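Ticket 1926: guest Wi-Fi drops at the Lilavari cafe
Opened by Zuzanna Górecki, Thu 21 October

Hi again! The guest network keeps kicking everyone off after 6 minutes or so it feels, and then it takes ages to come back. Staff Wi-Fi is fine - same router, same closet. I rebooted it twice and swapped the cable, no luck.

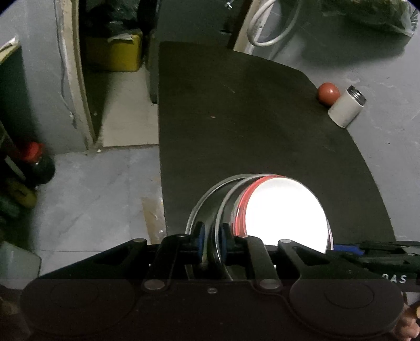
Update 2
Bronisława spotted that the guest login was set to time out way too early. I bumped it up and my phone has stayed on all through lunch - yay! Please leave this open until Monday.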